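Back from Plorville, finally unpacked

Sunday, December 4, 2022

Right. Quick one before the washing machine finishes. I said I'd write up the site at Plorville back in April when we got home and then I didn't, and two people have now emailed asking about it, so.

We had the touring pitch by the hedge, number 45. Good pitch. Flat, which after Dikadel I don't take for granted any more (slept with my feet uphill the whole time there). Gravel for the van, grass for the awning, electric hook-up on the right side for once. Bring a long cable all the same, the posts are shared and whoever gets there first has the near socket.

Fabrice Lemaire runs the place with his sister Bernadette. She does reception, he does everything with a motor. Reception shuts for lunch and they mean it. We rolled up just after and sat in the lane eating crisps until the barrier went up. Fine, it was sunny.
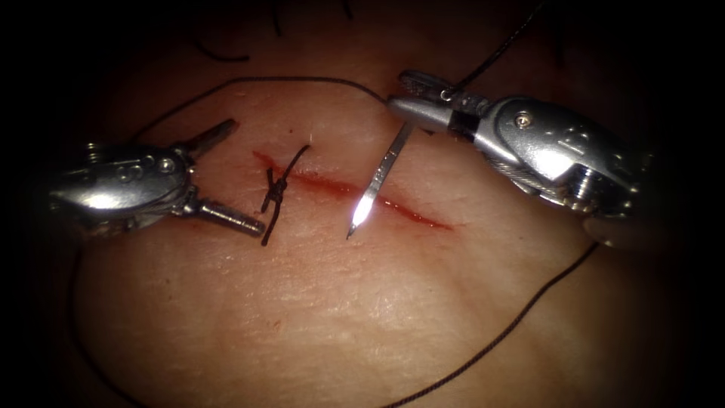

Showers hot in the morning, lukewarm by evening. Go early. The block nearest the gate is the newer one and has proper hooks and a shelf, the far one has a single hook and a puddle. Washing up sinks are outside under a roof, nice in April, can't imagine it now. No loo roll in the far block on either of the days I looked so take your own.

Bread you order the night before, on a list at the desk. Croissants too. I forgot the first night and had to do cereal. Shop is basicaly tins, gas and postcards.

The cycle path is the real reason to go. Comes right past the back gate, all tarmac as far as the estuary, then it goes to packed sand and gets bumpy. We did it both ways with the wind against us on the way home, obviously. There's a café at the turn, Nogueira, does a good omelette and lets you fill your bottles.
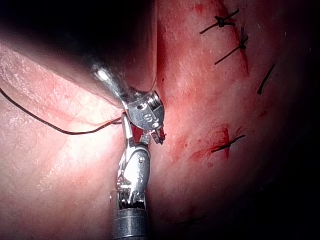

Dog was welcome, by the way — on a lead, and 2 euros a night, paid at the end. She liked the path behind the dunes best. Not allowed on the main beach in season but in April there was no sign up and plenty of other dogs on it.

Noise. One night of it, a birthday I think, over by the bar. Stopped at eleven. Otherwise owls, and a bloke with a very loud awning pump. The road is closer than the map makes it look but it goes quiet after tea.

What I'd take next time, seeing as that's mostly what the emails were asking:

Longer hook-up cable
Proper pegs for the awning, the grass is thin and it's stones underneath
Coins for the dryer, it doesn't take notes and reception ran out of change

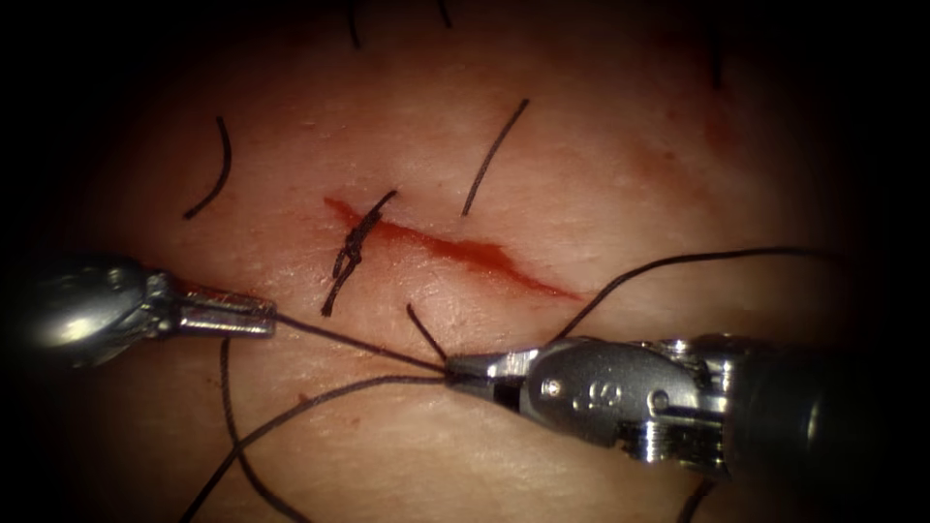
What it cost

80 euros for the whole stay with the ACSI-type off season rate, electric included, dog on top. Cheaper than Dikadel and a lot better. They wanted a deposit by bank transfer which was a faff, but Bernadette answered emails the same day and held the pitch while mine went through.

We'd looked at Flirkolis first, the big one with the slides. Full prices even in spring and the pool was shut, so no. Might suit you if you've got kids who want a club and all that. 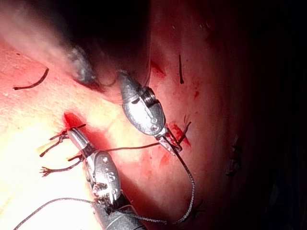

Going back?

Yes. Same pitch if we can get it, though Fabrice was talking about moving some of the hedges so the numbers may change. Have emailed to ask. Will put the reply up here if its useful to anyone.

Washing's done, got to go. Dikadel write-up still to come, it's half finished and mostly moaning.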